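Pistix Residents' Forum
Housing Policy and Building Rules
Thread: Proposed change to the shared laundry schedule at Lallirance House

Posted by Bent Riis (Building Office)

The Building Office has received a proposal to change how the shared laundry room at Lallirance House is scheduled. Under the present rules, any household may use the machines between 7 a.m. and 10 p.m. in the order in which residents arrive. Under the proposal, each household would reserve a fixed two-hour period each week, with the remaining hours left open.

The office has not taken a position. Residents are asked to state their views in this thread before the end of November. Comments should address the rules themselves and should not refer to the conduct of individual neighbors.

For reference, the building has 82 households and one laundry room. The room was used on 539 separate occasions last month, according to the door log. Replacement of the two oldest machines has been approved and is not part of this discussion.

Posted by m_antoniadis

I thank the office for opening this matter to comment. I support the proposal in principle. The present arrangement favors residents who are at home during the day. Those of us who return after 6 p.m. regularly find every machine in use, and laundry is then put off from one evening to the next. My own household has reached the point of sorting clothing on the bed at night and deciding what can wait.
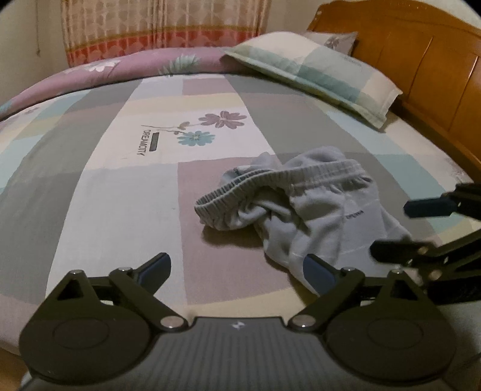
Would a household lose its reserved period if it failed to use it?

Under section four of the draft, a period not claimed within 15 minutes of its start is released to any resident who is present, and the reservation resumes as normal the following week.

I consider that a fair rule. I would ask only that the 15 minutes be measured by the clock in the laundry room, which should be set correctly before the new schedule begins.

Magdalini Antoniadis

Posted by corner_unit

I must respectfully disagree. A fixed weekly period assumes that every household has regular working hours. Mine does not. My shifts are announced on short notice, and a period reserved for me on Monday morning would be of use perhaps once a month. The open hours left over would then be the only hours available to me, and there would be fewer of them than there are today.

The draft also makes no allowance for household size. A single resident and a family of five would each receive two hours. If the purpose is fairness, this should be corrected before anything is adopted.

Posted by stairwell_b

I share the concern about household size but not the conclusion. A larger household may apply for a second period under section six. The wording is not prominent and I suggest it be moved to the first page.

I lived for several years in the Trurimano apartments, where a schedule of this kind was in force. There were complaints at first. In time residents began to exchange periods among themselves by means of a sheet on the door, and the management accepted this. The draft before us does not mention exchanges at all. It should permit them expressly.

Posted by corner_unit

Exchanges would meet part of my objection. I would still ask for a limit on the number of periods that may be reserved in the evening, so that the hours after 6 p.m. are not entirely closed to those without a fixed place.

Posted by Bent Riis (Building Office)

Two points of information.

First, exchanges between households are not prohibited by the draft. The office agrees that the text should say so and will prepare a revised section.

Second, the number of evening periods has not been set. A proposal to keep 3 evenings each week fully open has been received by letter and will be considered together with the comments made here.

Residents have also asked about cost. The Kombo reservation system, if adopted, would cost the building 3,000 in the first year, including installation of the panel beside the door. A paper schedule would cost nothing beyond printing.

Posted by m_antoniadis

I would favor paper. The amount quoted is considerable for a building of this size, and a panel must be maintained. Several residents do not use a telephone for such purposes and should not be required to begin.

I would also raise a related matter, namely the drying of items inside apartments. The current rules forbid the use of balcony railings for this purpose, and the two dryers are often occupied well past the end of a wash. If washing is to be limited to two hours, drying must be considered as part of the same period. Thick clothing in particular is seldom finished in a single cycle. 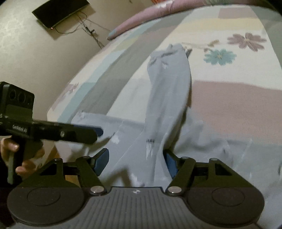
A resident whose period ends at 8 p.m. should therefore be allowed to leave one dryer running for a further 40 minutes, provided that a card with the apartment number is placed on the door of the machine. Without such a provision, the next household will arrive to find a dryer in use and will have no means of knowing when it will be free.

Posted by fourth_floor_west

I cannot support the additional 40 minutes. It would in effect shorten the period of every household that follows. If two hours are not sufficient, the period should be two and a half hours for all, and the schedule drawn up on that basis.

On the question of paper, I take the opposite view from the previous writer. A paper sheet can be altered by anyone with a pencil. This occurred with the bicycle storage list, and the matter was never settled.

Posted by stairwell_b

The bicycle list was kept in an unlocked hallway. A sheet behind glass, with changes entered by the office on request, would not be open to the same objection.

Posted by Bent Riis (Building Office)

The comments on drying time and on the length of the period have been noted, and both options will appear in the revised draft. The office will also state the procedure for changes to a paper schedule. The revised draft will be posted in this thread and on the board in the entrance hall. Until then the present rules remain in force, including the closing time of 10 p.m.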